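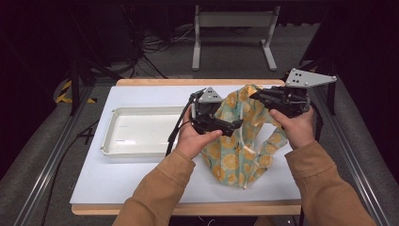

Bag packing at Zandovel: what changes from June

Search this site Enter keywords Go

The returns room at Plundby is going to be partly automated, starting in June. Several people have asked what that means for their shifts, so this item sets out what has been decided and what has not.

Fabric bags have always been the slow part of returns. A box keeps its shape and a machine can pick it up without much trouble. A cloth bag comes in crumpled, with the handles twisted or tucked inside, and every one has to be opened out, checked and laid flat before it can go back into stock. Up to now that has been done by hand at the long benches.

Under the new arrangement, part of the work moves to stations where the bag is handled with grippers. A person holds one in each hand and goes through the job at a normal pace: take hold of the cloth, lift it, shake out the folds, set it down on the board. Those movements are recorded and used to train the arms that Wirnden will install later in the year. The bags used so far are ordinary stock, including the ones with the orange slices on them.

Manee Nakpan has worked in returns for 10 years and was one of the first to try the stations. She found the first morning awkward. "You can't feel the cloth," she said. "With your fingers you know straight away if you've picked up one layer or two. With the grippers you have to look." By the end of the week she had stopped thinking about it, though she says her forearms were tired and she would not want to do it all day.

Her comments, and similar ones from others, have led to a limit. Recording sessions will last 30 minutes, with no more than three in a shift. The rest of the shift is spent on normal bench work. Time at the stations is paid at the usual rate plus the training allowance.

When the arms arrive, two of the benches will be taken out. The people who work there now will move to checking and repairs, where there is a backlog. No jobs in returns are being cut this year. Management has not given an undertaking beyond that, and the staff side has asked for one in writing.

Some work stays as it is. Stained or torn bags will still be sorted by hand, and so will anything with a zip, as the arms are not being trained on those. The Trnka line is not affected.

There are still questions about targets. At present each bench has an hourly figure, and it is not clear whether this will apply to a person who is looking after an arm as well as doing their own checking. Until it is settled, the hourly figure will not be used for anyone working next to an arm.

Anyone in returns who wants to try a station can put their name on the sheet by the supervisors' office. It is not compulsory, and saying no will not affect your hours. If you have had trouble with your wrists or shoulders, speak to your supervisor before signing up.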